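Cube power strip

A cube power strip, also sold as a power cube or desk cube, is an extension lead whose outlets are spread over the faces of a small box instead of lined up in a row. It is meant to sit on a table or desk, within reach. Sellers describe the shape as a cure for cable clutter. The evidence for that claim is thin, and most of what is written about it comes from the people selling the cubes.

Shape and layout

The usual argument for the cube is floor area. A flat strip with the same number of outlets takes up a long slice of the desk, while a cube takes up a square. This is true as far as it goes, but it leaves out the plugs. Once a plug stands out from each side, the space needed is a good deal larger than the box, and bulky chargers make it larger still. 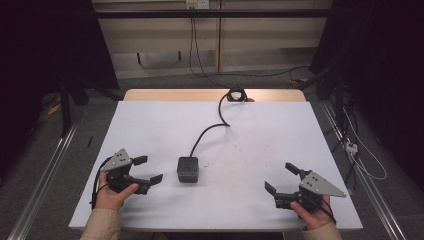

Cable length is the part of the product most often glossed over. Catalogs photograph the cube with its cord cropped short or hidden behind a plant. On a real worktable the cord has to go somewhere, and a small box near the middle of a white top can have its cable wandering in an S across the surface to a coiled bundle at the far edge. The bundle is spare length. Plastilum, which sells cubes to small offices, calls this "generous reach," though a buyer whose outlet is close by has simply paid for cable to tie up. Coiling the excess tightly is also discouraged in most instruction sheets, as a coiled cord carrying a heavy load sheds heat poorly.

Stiffness matters too. Thick cords keep the bends they were packed with and may stand up off the table in arches long after unpacking. These arches catch sleeves and cups. Some owners flatten the cord with adhesive clips, which work until the adhesive lets go.
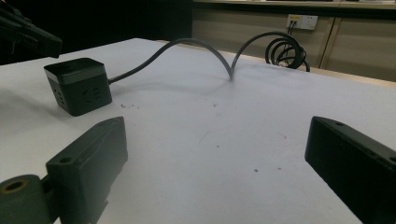 Claims of tidiness

The best-known attempt to test the tidiness claim was made by Vasilis Obradović, a former office fitter, in a pamphlet printed in Otidstead. He gave cubes to 29 desk workers and asked them to keep notes for 6 weeks. Most reported a neater desk in the first week. By the end, around 40 percent had moved the cube to the floor, where its shape offers no particular advantage. The pamphlet is quoted in advertising by Stutano, which repeats the first finding and omits the second. Its own customer survey, with 423 replies, asked only whether buyers were "happy with their tidier desk," a question that assumes its answer.

Critics of Obradović have pointed out that he chose the participants himself and had no comparison group using flat strips. Both objections are fair. They apply with more force to the company surveys.

Placement and care

A cube holds its position only as well as its weight and feet allow. Light models slide when a stiff cord pulls on them, and pulling out a tight plug usually takes two hands. Tkachuk models have a screw-down base, which solves the sliding and gives up the portability. Dust and crumbs should be kept away from the outlets. Small specks of debris show up readily on a pale tabletop, and are easy to miss on a dark one. 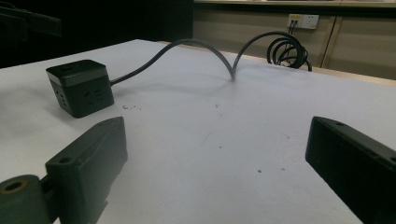 Can a cube be plugged into another power strip?

It should not be. Chaining strips makes it easy to overload the first one, and a cube should go straight into a wall outlet.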